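Little fixes for hard water

I moved into a place with horribly hard water two years ago, and my kettle looked like the inside of a cave by September. I've tried just about everything since then!

Scale in the kettle

Half white vinegar, half water, bring it to a boil and let it sit for an hour (I go fold towels). Rinse it well – twice if your nose is fussy.

Cloudy glasses

Soak them in warm vinegar before you blame the dishwasher. For the iron I've switched to bottled water, any cheap kind, and I keep one bottle by the ironing board.

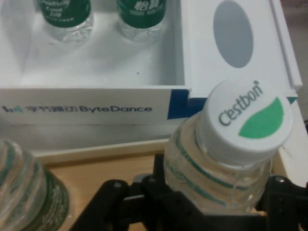

Crusty shower head

Tie a sandwich bag of vinegar over it with a rubber band and leave it overnight. Scrub the holes with an old toothbrush in the morning.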